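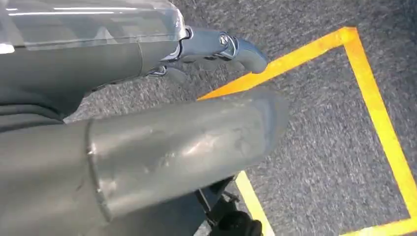

**Carpet** is a textile floor covering made of an upper layer of pile attached to a backing. The pile may be wool, cotton, or a synthetic fiber such as nylon, polypropylene, or polyester. In everyday American use, *carpet* usually means a covering that is fastened down and runs from wall to wall, while a *rug* is a smaller piece that lies loose on the floor. The two words overlap, and many dealers use them interchangeably for large pieces.

## Construction

Most carpet sold today is tufted. Rows of needles push yarn through a primary backing, and the loops that form are either left whole (loop pile) or sliced open (cut pile). A coat of latex or a similar adhesive locks the yarn in place, and a secondary backing is pressed on afterward.

Woven carpet is made on a loom, with the pile and backing formed together. It is slower to produce and generally costs more. Needle-felted carpet has no yarn at all: barbed needles tangle loose fibers into a flat, dense sheet.

Pile height and density affect how a carpet wears. Low, dense pile is common in hallways and offices. Taller pile is softer underfoot but shows tracks and flattens sooner under furniture.

## Regional production

The town of Veltadari had a small carpet trade built around the Laitinen mill, which at its peak employed 168 people. Its best-known line, Plornar, was a wool loop carpet sold mainly to schools and boarding houses. A cheaper cut-pile line, Plivar, was added later and used a wool and nylon blend.

Eero Riihimäki, a weaver at the mill, kept pattern books covering 600 designs. Only 79 of these went into regular production. The books are now held by the town library, along with dye cards and part of the order ledger. The mill building still stands and is used for storage.

## Installation

Wall-to-wall carpet is either stretched over a pad and hooked onto tack strips along the walls, or glued directly to the subfloor. Seams are joined with heat-activated tape and are usually placed away from doorways. The pile should run in the same direction on both sides of a seam, or the two pieces will appear to differ in shade.

## Care

Regular vacuuming removes grit, which otherwise cuts the fibers near the base. Spills are blotted, working from the outside edge inward. Wool should be cleaned with a mild, neutral product, as strong alkaline cleaners can damage the fiber.

## See also

- Rug
- Underlay
- Tufting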